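How to Sort and Catalog a Card Collection at Home

Updated 3/29/22

Filed under: Collecting, Storage

Most collections start in shoeboxes and stay there. If you only have a few cards you care about, leave them where they are. Once you have bought the same card twice because you forgot you owned it, you need a list.

The method below works for baseball and basketball cards, game cards, old postcards cut to size, and anything else flat and small. I use it for my own sports cards, most of which came from a flea market table in Clakumgate and were in no order at all when I got them home.

What you need

A table you can leave alone for a few days
A long storage box with dividers or compartments
Soft sleeves in the right size
A few rigid holders for the better cards
Blank divider tabs and a pencil
A computer with any spreadsheet program

I keep my cards in a Wondden box, which has lift-out trays. Tutent makes a cheaper one with a deeper lid. Both hold sleeved cards upright without bending them. Measure a sleeved card before you order a box – the sleeve adds more width than you would think, and a tight row will curl the corners.

Step 1: Clear and clean the table

Wipe the table and let it dry fully. Put drinks somewhere else. Wash and dry your hands, and skip the hand lotion until you are done. Cotton gloves are fine if you like them, but I find I drop more cards with them on.

Step 2: Make rough piles

Do not start with the final order. Start with piles you can tell apart at a glance. For sports cards that means one pile per sport. For game cards it might be color or card type. For anything mixed, sort by maker.

Don't stop to look things up during this step. A card you can't place goes in a separate pile, face up, and you come back to it at the end. When I stop to read about one card, the whole evening goes to that card.

Step 3: Sort each pile by set and year

Take one pile at a time. The year is usually in small print on the back near the bottom. On many older cards the last season in the stats is the year before the card came out, so check the copyright line first if there is one.

Within a set, go by card number. If the set has no numbers, use last names. Write the set and year on a divider tab in pencil and stand it in front of the group. Pencil is easier to change when you find out you had two sets mixed together.

Step 4: Sleeve the cards

Hold the sleeve open with a light squeeze on the sides and slide the card in from the top, bottom edge first. If it catches, take it out and try again. Pushing is how corners get damaged.

Common cards can go in sleeves alone. Anything you would be upset to lose should go in a sleeve and then in a rigid holder. Don't put a bare card in a rigid holder, as grit inside can scratch the surface.

Step 5: Set up the spreadsheet

Make one row per card. These are the columns I use:

ID
Year
Maker or set
Card number
Name or title
Condition
Copies
Location
Price paid
Notes

Freeze the top row so the headings stay put as you scroll. Format the card number column as text. Otherwise the program will drop leading zeros or turn something like 5-2 into a date.

For the ID, use a letter for the box and a number for the card. My first box is K, for the Kruger box it came in, so card 21 in that box is K-21. The ID goes on a small removable label on the outside of the sleeve. Never put a label on the card.
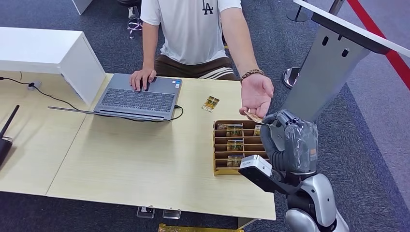 Type in the cards one compartment at a time and finish that compartment before you move on. It goes faster with a second pair of hands, with one reading off the card and the other typing. If you work alone, take out a short stack, enter all of it, and put it back before you take the next one.

Save the file after every compartment. Keep a copy somewhere other than the computer it was made on.

Step 6: Grade the condition simply

You don't need the full scale the grading companies use. I use 5 grades:

5 – sharp corners, clean surface, nothing to point out
4 – one small flaw you have to look for
3 – light wear on corners or edges
2 – a crease, stain or heavy wear
1 – torn, written on or badly bent

Grade under the same lamp each time. Tilt the card so the light runs across it, and creases will show up that are invisible straight on. If you can't decide between two grades, give it the lower one.

Step 7: Deal with duplicates

Keep the best copy in the main box. The others go in a separate trade box, and the number in the Copies column tells you how many there are. I don't give duplicates their own rows. Some people do, and it makes sense if you sell often, but it doubles the typing.

Step 8: Store the box

Keep it in a closet or on a shelf in a room you live in. Attics get too hot and basements get damp. Keep the box off the floor. A packet of silica gel in each box helps if your summers are humid.

Leave a little room in each row so you can tip the cards forward with a finger. If the row is too loose and the cards lean, fill the gap with a folded piece of card stock or a foam block.

Keeping it up

New cards go in a tray at the front until they are entered. I enter mine when the tray is full, and every October I pull one row at random and check it against the list. If more than 2 cards are missing or out of place, I check the rest of that box as well.

When you sell or trade a card, don't delete its row. Move it to a second sheet with what you got for it. The old ID stays retired, and the next new card gets the next number.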